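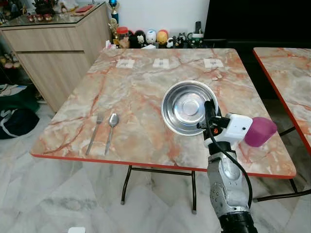 Figure 5. Folding table with marble-pattern top, with fork, spoon and steel bowl on it.

Section 5: Setting up the table and laying a place

This section covers the Drivgate square folding table with the marble-pattern top. It applies to a single table and to tables used as a pair. For replacement parts, see Section 6.

Before you start

Clear the floor where the table will stand. Sweep up grit, which scratches polished tile when the feet are moved. Keep fingers away from the leg joints until the legs are fully open.

CAUTION: Do not sit or stand on the table. Do not open the legs while a child is within reach of them.

5.1 Opening the table

1. Lay the table face down on a blanket.
2. Release the strap and lift the legs away from the underside.
3. Spread the legs until the catch clicks on both sides.
4. Check that every foot cap is pushed all the way on.
5. With one person on each side, turn the table over and set it down. Do not drag it.

Note: The closed table can be stored upright against a wall or flat under a bed. Keep it out of direct sun, as the printed pattern fades.

5.2 Checking the floor
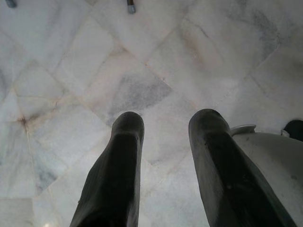

Tile floors are seldom perfectly even, and a foot that lands on a grout line can make the table rock. Press down on each corner in turn. If the table moves, shift it a few inches so that all the feet stand on the face of a tile. If it still moves, fit one of the 2 felt shims from the parts bag under the short leg.

Old rust marks in grout can be treated with a cleaner made for natural stone. Test it first in a corner. Vinegar and lemon juice dull marble and should not be used on it. Wipe up any water under the table the same day.

5.3 Laying a place

1. Wipe the top with a damp cloth and dry it.
2. Put the fork on the left, tines toward the far edge.
3. Put the spoon to the right of the fork with the handle toward the person eating. Leave a small gap between the two.
4. Place the bowl to the right of the spoon.
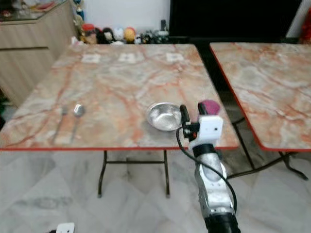 Keep the bowl back from the front edge if children will be eating. A light steel bowl tips easily when a sleeve catches the rim. Place cards go along the far side, where they stay clear of the food.

When two tables are used together, lay each one separately. The edge band is slightly raised, so nothing should straddle the join.

5.4 After use

Wipe the top and the edge band with warm water and mild soap. Do not use steel wool. Let the table dry before folding it. Spare foot caps are part no. 378, and the felt shims are part no. 26.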